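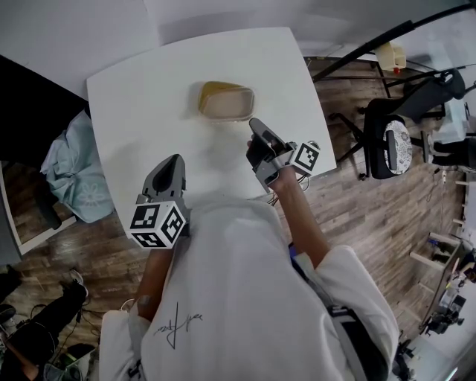 At a white square table, sleeves pushed up.

Caring for Records at Home
Household guidance from the Petley Music Library

The Library lends from a collection of 526 long-playing records, and borrowers regularly ask how to look after discs of their own. The following advice applies to vinyl records in ordinary household use. Shellac discs need different treatment and should be brought to the desk before any cleaning is attempted.

Handling
Wash and dry the hands before taking a record from its sleeve. Hold the disc by its outer edge and the paper label only. Return it to the inner sleeve as soon as the side has finished playing, with the opening of the inner sleeve turned toward the top of the jacket.

Dry cleaning
Use a carbon fiber brush before each side. Let the record turn on the platter, rest the bristles lightly across the grooves for 2 revolutions, then draw the brush slowly off the edge. Household dusters and paper towels should not be used, as they leave lint and may scratch.

Wet cleaning
Records bought secondhand usually need washing once. Prepare a shallow bowl with 300 ml of distilled water and a single drop of unscented dish soap. Dampen a clean microfiber cloth, wring it well, and wipe in the direction of the grooves, keeping the label dry. Wipe again with a second cloth dampened in plain distilled water. Stand the record upright in a clean dish rack, out of direct sun, until no moisture remains. Do not use a hair dryer.

Alcohol is not recommended for home use. It will damage shellac, and the two materials are easily confused by a new collector.

Storage
Shelve records upright and close enough together to support one another, but loose enough that one can be removed without force. Stacks laid flat will warp in time. A full shelf is heavy; the unit in our Karnedow reading room was rebuilt in March to carry 400 records, with an upright divider in every bay. Keep records away from radiators, attics and damp basement walls.

Replace torn paper inner sleeves with polyethylene-lined ones. Keep the original sleeve behind the new one if it carries lyrics or notes.

The stylus
Brush the stylus from back to front only, with the amplifier turned down. Fluff left on the tip is a common cause of dull or distorted sound.

Guidance prepared by Audrey-Anne Boychuk, Sound Collections, and reviewed by Mārtiņš Stankevičius. Printed copies are available at the Petley and Plirurcombe branches.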